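Wood figure

Wood figure is the name given to the pattern seen on the face of a board or tabletop once the timber has been cut and smoothed. It is often muddled with grain, and in everyday talk the two words are used as though they meant the same, though joiners like to keep grain for the direction in which the fibres lie and figure for the look of the finished face.

How the pattern comes out depends a good deal on the way the log was sawn. In flat-sawn timber (also called plain-sawn) the saw passes through the growth rings at a shallow angle, and the rings show up as long sweeping lines that close into rounded or pointed arches, one nested inside the next. This is known as cathedral figure, after the windows it brings to mind, and it is much loved on tables, where there is room for a whole arch to be seen at once. Quarter-sawn boards, cut more nearly square to the rings, have straighter and quieter lines.

Pale woods such as birch, pine and ash are favourites for desks and kitchen tables, and their figure tends to be gentle, a matter of slightly darker tan on blond. The joiner Marion Strachan, who kept a workshop at Perport, put together a collection of 307 sample boards, 41 of them pale, and was fond of telling her pupils to look at a board by a window before deciding which way round it should go.
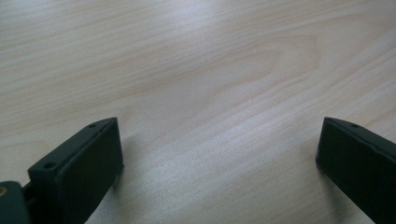 Arched figure on a pale wooden surface, with longer streaks running alongside.

A smooth or glossy finish throws back the light and can hide part of the figure, so a table may look rather plain from one chair and quite lively from another.

See also: Quarter sawing; Veneer; Growth ring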